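Workshop notebook, packing bench
17th November

Damp again this morning, and the board store smelled like an old library, so I left the door open an hour and had my coffee in my coat before starting on anything. I had meant to get straight to the glue, but I sat down with the returns book first and (as usual) didn't get up again until half past ten.

We have sent out 1,703 of the small cartons with Flellow's teapots in them since June, and 71 have come back with something wrong. I was feeling rather pleased about that until I went through the slips one at a time. Most of the complaints aren't about broken pots at all. They're about the box opening along the bottom seam, with the pot sitting there perfectly happy inside, and the customer understandably cross about getting a parcel held together with the carrier's tape. Of the whole lot, 1,158 went through the Plivby depot, and I'd dearly love to blame Plivby, but the split seams turn up on the other routes as well.

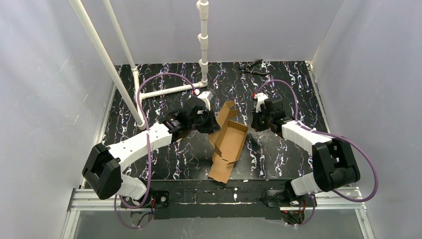
Small carton, open, end flap folded out.

Vilmos Kelemen came by while I had the slips spread all over the place and pointed out something I should have caught weeks ago. The bad seams bunch up after the second delivery of board from Abubakar. It's the same weight on the paperwork and the same color, but when you bend a strip of it against the old stock you can feel it's a little stiffer, and it wants to spring back when you let go. Lovely board, really! It makes a much crisper corner. But a flap that wants to spring back is pulling on the glue the whole time the glue is trying to set, and we were giving it the same short press we always gave the old stuff.

I tried scoring deeper, which helped with the spring but left the outer liner looking tired, and on one piece it cracked right through when I folded it back a second time. Went back to the ordinary score depth. I would sooner fix this with patience than with a knife.
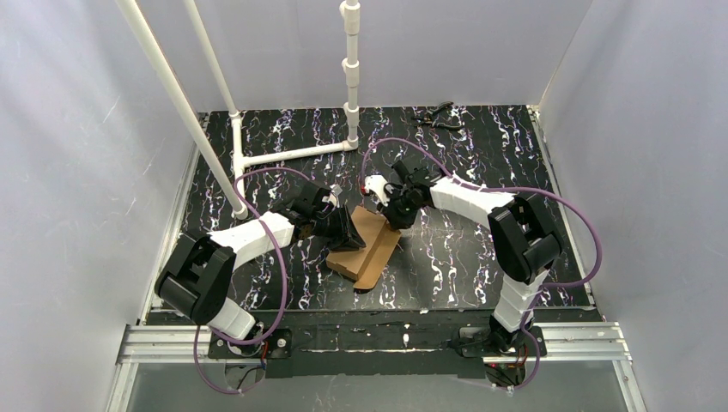
Glue

Still on the Mirnemik white, which I like because it doesn't stink and it cleans off the brush with plain water. Made up 2 sets of seam samples, one with the usual single bead down the middle of the flap and one brushed thin over the whole flap. Both are under the iron plates at the back of the store, old board on the left, new on the right. Please don't move the plates, whoever reads this, even if you need the shelf.

My guess is the brushed ones will win, though they take longer to do and I got glue on my cuff twice. If it comes out that way we'll need a wider brush, and a jar with a proper lid, as the one I'm using has a skin on it by lunchtime.

While I was waiting I looked at the crumpled paper we put under the spouts. 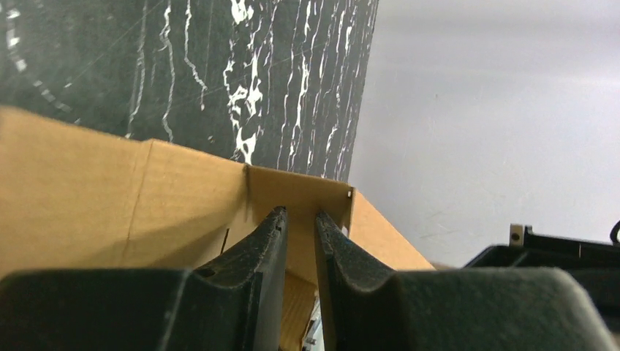 It packs down more than I remembered, so a pot that was snug when it left us has room to shift by the time the parcel has been turned over a few times. Vilmos thinks a folded collar of thin board around the spout would do better and use less paper. He drew one on the back of a return slip, which I have taped inside the cover so it won't get thrown out.

To do: pull the samples apart tomorrow after lunch, and write down where each one tears, liner or glue line. Call Abubakar and ask whether the second delivery came from the same mill. Cut a few collars from offcuts. Find out who has the good bone folder.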